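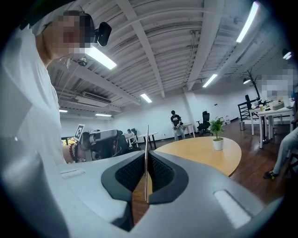

Beaded bracelet in red and dark tones, worn at the wrist.

Imau Bracelet Stringing Kit
Item 1678
Sold by Lindsay Bead Supply, Zoltdale

The Imau kit has what you need to make or restring stretch bracelets at home. It comes with 356 glass beads, a spool of clear elastic cord, a bead stop, a pair of small scissors and a tube of glue with a fine tip. Everything fits in a tin with a hinged lid.

The beads are round, 8 mm across, with a smooth finish. Four color sets are available: Brick, River, Smoke and Mixed. Each set has a main color and two darker shades. The color goes all the way through the glass, so there is no coating to rub off against a sleeve or a watch band.

What's in the tin
356 round glass beads, 8 mm
1 spool clear elastic cord, 0.8 mm
1 spring bead stop
1 pair small scissors
1 tube jewelry glue
Printed instruction card

Choosing a length
Wrap a strip of paper around your wrist just above the bone and mark where it meets. Add half an inch for a close fit or three quarters of an inch for a loose one. Large beads take up room on the inside of the bracelet, so a string that measures the same as your wrist will feel tight. Most adults end up between 7 and 8 inches. We suggest cutting the cord at least 4 inches longer than the finished size so you have enough to tie.

Putting it together
Pull the cord firmly a few times before you start. New elastic has some slack in it, and a bracelet made with unstretched cord will show gaps after a week or two of wear. Clip the bead stop to one end, string the beads, and check the fit before you tie anything. Finish with a surgeon's knot, pull it down snug, and put a small drop of glue on it. Leave it overnight. Trim the ends the next day and slide the knot inside the nearest bead.

The first knot is the hard part. The instruction card shows it in nine drawings, done by Monique Pons, who also teaches our Friday evening class.

Care
Roll the bracelet on and off over your hand. Do not pinch one spot and pull. Take it off for swimming and showers – chlorine and soap both shorten the life of the cord. Wipe the beads with a soft damp cloth. If the cord turns cloudy or feels slack, restring it.

Children
The kit is not suitable for children under 8. Beads this size are a choking hazard, and the scissors have pointed tips.

Spare parts
Cord, glue and bead stops are sold separately. Loose beads in the same four color sets come in bags of 50. Glass color shifts a little from batch to batch, so order extra with the kit if you plan to make several bracelets that match. The Vodirgate thread is not a replacement for the elastic. It has no stretch and needs a clasp.

Shipping and returns
Orders placed before 2 p.m. ship the same day. Unopened kits can be returned within 30 days for a full refund. We can't take back opened tins, but if a bead arrives chipped or without a hole, send us a photo and we will mail new ones.

The Smoke set is out of stock until March. To be told when it comes back, write to Sylvain Ferrand at the order desk and include the item number.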